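Knock-down furniture

Knock-down furniture is furniture that comes apart. You can take it down, carry it somewhere else, and put it back together with the same hardware. People also call it KD furniture, take-apart furniture, or (a bit loosely) flat-pack. I've been writing entries on household furniture for this site for a while now and I think this is my favorite of the bunch, so forgive me if I go on a little!

The term gets mixed up with ready-to-assemble furniture all the time. Ready-to-assemble only tells you that the buyer does the first assembly. Plenty of those pieces are glued along the way, and once the glue sets you own a bookcase that's a bookcase forever. Knock-down furniture has to survive being taken apart again. A few pieces are sold already built and still count as knock-down, like a big wardrobe that a delivery crew sets up in your bedroom and that you can unbolt ten years later when you move.

History

Furniture that comes apart is very old. Trestle tables, rope beds and camp desks all did it long before anyone had a name for the idea. The piece I always bring up is the Kyei wardrobe, a tall two-door cupboard made in the river town of Posmont starting in 1848. The houses there had narrow turning stairs, and a cabinet that size simply wouldn't go up them in one piece. The Kyei shop built theirs with a separate base, two sides, a back in three boards, and a cornice that dropped over the top and locked everything together. No screws anywhere, just wedges and loose pegs. I've helped take one down and it came apart in less time than it took me to find a blanket to lay the doors on.

Bed bolts were the next big step, at least for ordinary homes. A long bolt goes through the post and into a nut hidden in the rail, and you tighten it with a little wrench that everybody loses. Later on, factory fittings made it possible to do the same trick in thin flat panels.
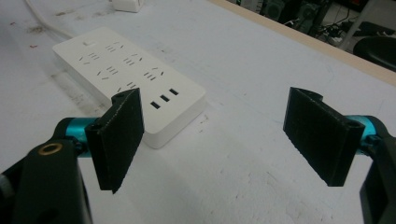
The fittings are where you really see the difference between one maker and the next. The cam lock is the one most people know: a metal dowel sticks out of one panel, slides into a hole in the other, and a small round cam grabs its head when you give it a half turn. Cams are quick and they hide well, but they don't love being reused over and over, and in soft particleboard the dowel can pull right out of its hole. Barrel nuts with bolts are slower and much tougher. Wedged tenons are the old-fashioned choice, and I'm fond of them (you can tighten them with the heel of your hand), though they stick out and catch your hip.

Drulano, which makes mostly shelving and beds, uses bolts and barrel nuts throughout. Its longest bookcase has 50 of them, and yes, it takes an evening. Zosora goes the other way, with a hooked metal plate that drops into a slot, so that a whole bed frame needs only 4 bolts at the corners. I've owned both. The Zosora bed squeaked by its second August and the Drulano shelves never have, but I've also never felt like moving the Drulano shelves.

Taking it apart

Ewurabena Adjei, who repaired and moved furniture for years before she started teaching it, has a handbook with 475 entries on different pieces, and her general advice is the same for nearly all of them. Take out drawers and loose shelves first. Mark every joint with a bit of tape, using the same letter on both halves. Loosen all the bolts a little before you remove any one of them, so the weight doesn't hang on the last corner. Bag the hardware and tape the bag to the biggest panel. I'd add: keep the back panel on until late if it's a tall piece, as it's usually what stops the thing from leaning over sideways.

Putting it back together is the same in reverse, and you leave the bolts a touch loose until the whole frame stands square. Power drivers are handy for long bolts but very good at stripping a panel hole, so I finish by hand.

Criticism

The usual complaint is wobble. Any joint that opens can also work loose, and a knock-down table wants a quick tightening now and then in a way a glued one doesn't. Collectors grumble too about old pieces with mismatched parts, since a set of rails and posts can wander between houses for generations.

See also: Bed bolt, Cam lock, Campaign furniture, Trestle table

Last updated: March 4, 2024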